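Notebook, Padville kitchen bench
December 15, 2019

Sunday, so the building is quiet and I can write this up properly instead of on the back of a delivery slip. Sioned asked for notes she can read on the train, so they're going to be long. Sorry, Sioned.

Where we are: the line has had the Brundero running the cold assembly step since the first week of November, lunch shift only. Two people used to stand at that counter from eleven to two. Now it's one person feeding the arm and one person who is supposed to be "free," and I keep putting that word in quotes because I've watched Huw be free and he has never worked harder in his life. He's on the fryers, he's on the phone orders, he's running over to the arm every time it stops and blinks at him. On Thursday it did 149 burgers on one shift with 6 stops. That's our best so far. The target Prosser wrote into the agreement was 200, and I'd still like to know who they were picturing on the other side of the counter when they picked that number!

I spent most of the week talking to people more than touching the arm, which is a change for me. Some of what I got:

Huw doesn't mind the arm at all. He minds the stops. When a coworker drops a patty you both laugh and carry on, but when the arm loses one it freezes, and then he has to wipe his hands, walk over, clear it, press resume and go back to where he was (which by then has gone brown). He'd be happy with a slower arm that stopped less. I wrote that down twice because it's the opposite of what we've been tuning for.

Lleucu is the one feeding it, and she's bored. She said it nicely. She used to build the whole thing, start to finish, and she was quick, and regulars watched her do it. Now she refills. She also told me her wrists feel better than they have in two years, so it isn't all one way – she wants both things, the wrists and the building, and I think that's a fair thing to want.

Angharad does the schedule, and what she's noticed is that swapping shifts has become a headache. Before, anybody could cover the counter. Now you need somebody who's been shown the refill order and the resume button, and that's a short list. She has it taped inside the office door.

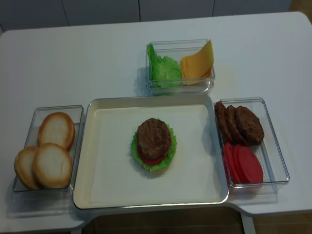 Refilling is where I think we've gone wrong, and it's the thing I want to argue for at the next meeting. We decided how the ingredients get laid out, we decided it at a desk, and then we handed it to the people who have to keep it stocked all day. The bench layout is the same idea in miniature: buns on the left, tray in the middle, lettuce and cheese at the back, patties and tomato sharing the container on the right. That suits the arm fine. Short moves, everything close to the tray. But look at the sharing. Patties go much faster than tomatoes on the real line (doubles, and people who say no tomato), so Lleucu is forever reaching into a container that's half empty and half full, and she has to fan the new patties without knocking the slices next to them. If she stacks them flat, the arm picks two. If she fans them too wide, they ride over onto the tomatoes and it stops. She had worked all of this out by the second day and nobody had asked her.

Her suggestion, and I'm copying it as she said it: give the patties their own box, put tomato in with the lettuce, and move the cheese nearer to her hand, as the cheese is what sticks and she's always straightening it. I tried to find something wrong with this and couldn't, apart from the cheese, where I'd worry about the reach. Hefin thinks the reach is fine. Hefin thinks every reach is fine, but he did the original one and it held up, so I'll let him try it on the bench before I say anything else.

One more from Lleucu. She'd like to do the lettuce and the top bun herself and let the arm do the middle. I laughed at first (bad of me), and then went back and read the stop log, and lettuce is in there more than anything. Leaves grab each other. A person deals with that without thinking. If she took the lettuce we'd lose some speed on paper, but we'd probably lose a good share of the stops too, Huw could stay at his fryers, and she'd be making burgers again. I don't know how Prosser will feel about paying for an arm that does half a burger. I'd like to be in the room when it comes up.

The Wonana branch wants the same setup in the new year and has already asked for "exactly what Padville has." I'd rather they didn't get exactly that. Sioned, could you hold the paperwork until we've had a week on the changed layout?

To do:
Hefin: patties in their own container, tomato in with lettuce, bench first, then one quiet lunch on the line.
Me: split the stop log by ingredient so it can be read by somebody who isn't me.
Me again: sit down with Angharad and train more people on refill and resume. Half an hour each should do it.
Sioned: ask Prosser whether 200 is fixed.
Ask Lleucu if she'll come to the meeting, paid, on the clock, and move the meeting if it lands on her shift.

Also the resume button label has peeled off again. New one on Monday.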